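Jeverano Building Residents' Association
Minutes of the General Meeting
November 3, 2024

Meeting opened at 6:30 p.m. in the ground floor meeting room. Present in person or by proxy: 48 of 73 units. Quorum met.

1. Minutes of the previous meeting
Approved with one correction. Item 5 should read "rear stairwell," not "front stairwell."

2. Heating
The boiler was serviced by De Luca before the heating was turned on. De Luca replaced one pump seal and recommends a new expansion tank within the next year. Two upper-floor units reported cold radiators. Residents are asked to bleed their own radiators first and then write to the office if there is no change. Keys for bleeding can be borrowed from the office. The question of starting the heating half an hour earlier on weekday mornings was raised again. Vote: 29 in favor, 14 against, 5 abstaining. Carried. The office will ask De Luca to change the timer.

3. Water bills
The second quarter bill for shared water was higher than expected. The garden tap had been left running on at least one occasion. A lockable tap cover will be fitted. A resident asked whether the cost could be split by unit size in place of equal shares. This would need a change to the house rules. The office will send out a draft wording before the next meeting. No vote taken.

4. Monthly dues
The office proposed raising the monthly dues by $3 per unit starting in January. The increase is meant to cover the new insurance premium. Several owners asked to see the premium notice, and it was passed around the room. Vote: 41 in favor, 7 against. Carried.

5. Bicycle room
There are still bicycles without tags. Tags are available from the office at no charge. Untagged bicycles will be moved to the storage cage in January and kept there for six months. Strollers may stay in the bicycle room as long as the door to the meter cabinet is clear. A request for a second wall rack was put off to the next meeting.

6. Entry system
Joter quoted $552 to replace the door panel at the rear entrance. The present panel does not ring through to all units on the east side. A second quote was requested from Fasano in September and has not come in. Agreed to accept the Joter quote if nothing arrives from Fasano within two weeks. Residents on the east side should continue to use the front entrance for deliveries.

7. Floors
The subject of tiled floors was brought up under maintenance. The cleaning contract covers sweeping and mopping of shared floors but not grout. Owners were split on whether grout cleaning should be added once a year or handled by the office as needed. A resident asked that no wax product be used on glossy tile. Agreed. The office will get a price for yearly grout cleaning and report back.

8. Trash and recycling
Cardboard must be flattened. The bulky item pickup is by request only, and items may not be left by the gate ahead of time. The lid on the paper bin is broken and the city has been notified.

9. Other business
The hallway light on the fourth floor goes off too soon. The office will adjust the timer. A request to allow potted plants on the landings was turned down on fire safety grounds.

Next meeting to be held in January. Date to be posted by the mailboxes. Meeting closed at 8:10 p.m.

Attachment to item 7

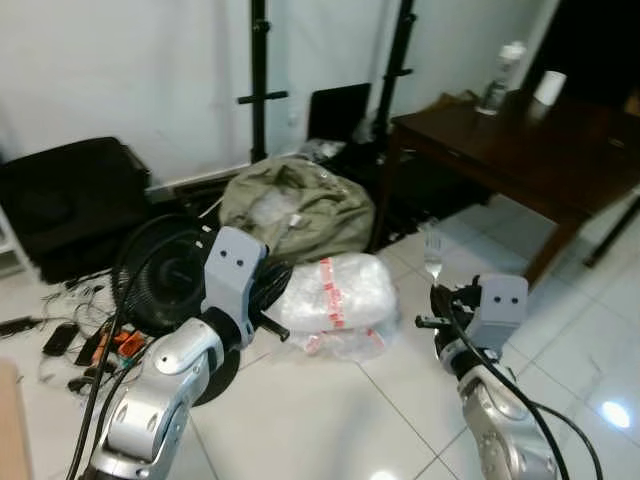
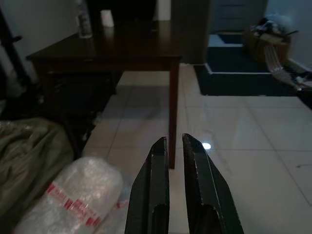
White floor tile, glossy finish.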